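# The Big Closet Turnout, Grosetdale, February

Well, I finally did it! After two winters of shoving things into the hall closet and leaning on the door until it clicked, I pulled out the whole lot and went through it piece by piece. I kept notes as I went (mostly on the back of a gas bill), and a few of you who followed the attic posts asked for the same kind of gallery for the clothes, so this page is a start. It's a short one for now, with the sports stuff up first. The coats and the bedding will get their own page once I've typed up my scribbles.

A bit of background for anyone new. Our place in Grosetdale is small, 650 square feet, and there is exactly one closet that holds anything longer than a shirt. Four of us were using it at one point. My nephew has moved out, my sister took her boxes when she went to Drastusberg, and what they left behind was a layer cake of old team clothes, beach towels, single gloves and things that I'm pretty sure came with the apartment.

I started at six in the morning with a big mug of coffee and the radio on, and I told myself I'd be done by lunch. I was not done by lunch. I found my old swim club bag from Plivora and sat on the floor with it for half an hour, which was lovely but didn't get a single hanger moved.

My system, if you can call it that, was to do everything on the sofa. I've tried sorting on the bed and I always run out of steam and end up sleeping on top of the giveaway pile. With the sofa you really do have to finish, because you'll want to sit down at some point in the evening! Keepers go on the left, giveaways go in bags by the front door, and anything that needs a stitch goes in the mending basket, where it may live for years.

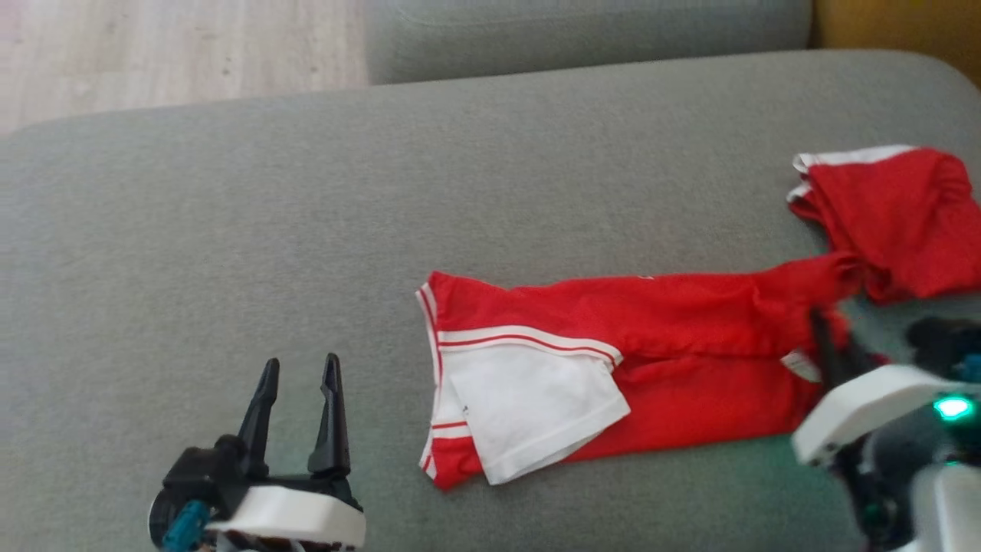

**Red and white on the gray sofa.** Still all bunched up and twisted, but look at those two thin red stripes on the white part!

I have such a soft spot for red sports clothes. Red and white was what we wore when I played handball at school, and I was hopeless at it, but I loved the kit and I would have worn it to church if my mother had let me. So anything in those colors gets a second look from me, even when it's been squashed at the bottom of a closet since goodness knows when.

Slippery sports fabric is a pain to fold, though, and I had a lot of it to get through. Here's what I've settled on after a whole day of practice:

- Shake each thing out hard, twice if it's been in a ball.
- Lay it flat and smooth it from the middle out to the edges with the side of your hand.
- Shorts get folded leg over leg, then in half toward the waistband.
- Tops get the sides folded in first, then up from the bottom in thirds.
- Stand them on edge in the drawer like files. They slump if the drawer is half empty, so I fill the gap with socks.

I used to roll everything, and my friend Nayeli Mendoza still swears by it. She came over in the afternoon with a bag of oranges and we had a very silly argument about it while she rolled and I folded. Her rolls did look nice, I'll give her that, but when I opened the drawer later that night two of them had come undone and gotten tangled up with a scarf. She says I jostled them. I might have.

Labels were the other thing. I checked every one I could find before deciding what got washed again, and if you've ever tried to read a tiny care label under a lamp you'll know how that went. Anything with red and white together I wash cold and by itself the first time, after the Great Pink Dishtowel Episode, which some of you will remember from the old page. I also turn everything inside out now and skip the dryer. It takes ages to dry on the rack in winter, but I haven't lost a waistband since I started doing it.

By evening I had 13 bags and a closet with a floor in it. I'd forgotten what color the floor was in there! Most of the bags went to the clothing exchange on Štefanec Street, which takes sports clothes all year as long as they're clean. They're short of kids' sizes and cleats right now, so if you have some, bring them by before noon, when the line is shortest. The towels went to the animal shelter. The single gloves I kept, and I don't want to hear about it.

What's left for the next page: the long coats (I'm keeping too many), a quilt with a torn corner that I want to fix before I show it to anyone, and a hatbox I haven't opened yet. I'm saving that one for a rainy morning. If you have a good way of storing wool sweaters where moths can't get at them, please write and tell me, because cedar blocks have done nothing for me except make my socks smell like a pencil case.

The attic pages are still up in the old gallery, and I fixed the broken links on the second one.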